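Preparing Clothing and Bedding for Donation
Pleltbridge Household Reuse Service
Last updated 19 July 2023

The Service accepts clean, usable clothing and bedding from all residents of Pleltbridge and Brevlow. Please follow the steps below before bringing items to a collection point.

Step 1. Sort
Separate clothing from bedding. Set aside anything with mold, paint or heavy staining, as these items cannot be accepted. Small faults such as a missing button are acceptable.

Step 2. Wash and dry
Wash each item according to its care label and dry it completely. Knitwear should be dried flat. Do not use scented sprays.

Step 3. Fold
Lay the item face down on a bed or other flat surface. Fold both sides toward the center, bring the sleeves in line with the body, and fold upward from the hem. Sweaters should be folded once more so that they stack evenly.

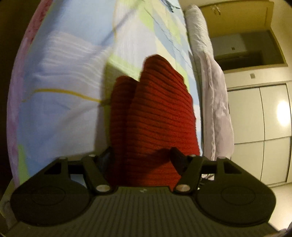 Quilts and comforters may be rolled and tied with string. Pillows are not accepted at any site.

Step 4. Bag and label
Use clear bags, filled no more than three-quarters full. Attach a label stating the contents – for example, "adult knitwear" or "double sheets" – and the number of items. Shoes must be tied in pairs and bagged separately.

Step 5. Deliver
Bags may be left at 141 Pacheco Street or at the Girnero Road depot during opening hours. Residents with more than ten bags should complete Form 578 in advance. The Girnero Road depot will be closed for the first two weeks of August – bags must not be left at the gate during this period.

Receipts are issued on request at the front desk. The Service cannot return items once they have been handed in, so please check all pockets before bagging.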